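Does an Early Debut Help? Teenage Players and Minutes Later On

Larasati Ismail
Project report, Sports Studies, submitted 10th December

1. Why I picked this

Every season some coach gets praised for being brave with young players. A seventeen-year-old comes on for the last few minutes, the papers call it a statement, and a year later you have to look up where he went. I wanted to know if an early debut tells us anything about how much a player will play later, or if we only remember the ones who made it.

My starting point was a claim in the Flilex season guide, which said that clubs giving debuts to teenagers "produce more senior regulars." The guide gives no numbers for this. I wrote to ask for them and got a link to a subscription page.

2. What I used

I took match records from two clubs, Hudov and Dilik, who play in the same regional league and put their team sheets online. I had planned to include Altıntaş as well, but their records stop listing substitutes halfway through one season, and I did not want to guess.

In total I had 141 players who made a first appearance for the senior team. I sorted them into those who debuted before turning nineteen and those who debuted later. For each one I checked whether he had reached 100 senior matches at any club by the end of the last full season.
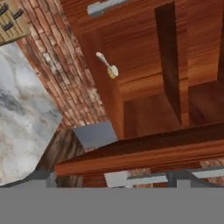

The cutoff of nineteen is my own choice and it matters more than I would like. When I moved it up by a year, several players changed groups and the gap between the groups got smaller. A reader should keep this in mind for everything in the next section.

3. Results

Players who debuted before nineteen did reach 100 matches more often. At Hudov the difference was clear. At Dilik it was so slight that I would not build anything on it, and if 3 players had picked up one more injury each it would have gone the other way.

I then looked only at players who got at least one start in their debut season. Among these, age made almost no difference. What seemed to go along with a longer career was starting matches, at whatever age. The teenagers who came on late in games already won, and did not start that year, mostly drifted down the divisions or out of the records.

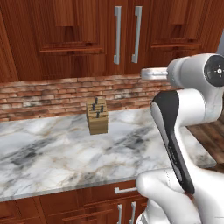

My supervisor asked whether the better teenagers simply debut sooner. Probably they do. A boy who is good enough at seventeen gets picked at seventeen, and he would likely have had a long career if the coach had made him wait. In that case the debut did nothing for him and the coach is getting credit for noticing. My data cannot separate these two explanations and I doubt the season guide's can either.

4. Problems

Older debutants have had less time to reach 100 matches if they started recently. I left out anyone whose debut was in the last 2 seasons, but that is a rough fix. Loans are another mess. Hudov counts loan matches in its player profiles and Dilik does not, so I had to add them by hand from opponents' team sheets. I rechecked these in January of last season's file and found errors, which I corrected.

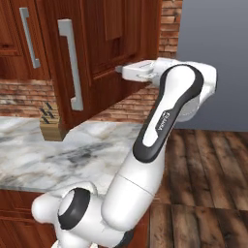 I also have no information on training, wages or what the players wanted. One former Dilik midfielder is listed as having left for university, and in my table he counts the same as someone who was released.

5. What I would claim

Very little. In these two clubs, starting matches goes together with a longer career and being young on debut day does not add much to that. I would not use this to tell a coach to pick teenagers or to leave them out. I would ask the next writer who calls a late substitution a bold move to check how many matches the player started afterward.

If someone repeats this, they should get the Altıntaş paper team sheets, which the club office says exist, and record minutes instead of appearances.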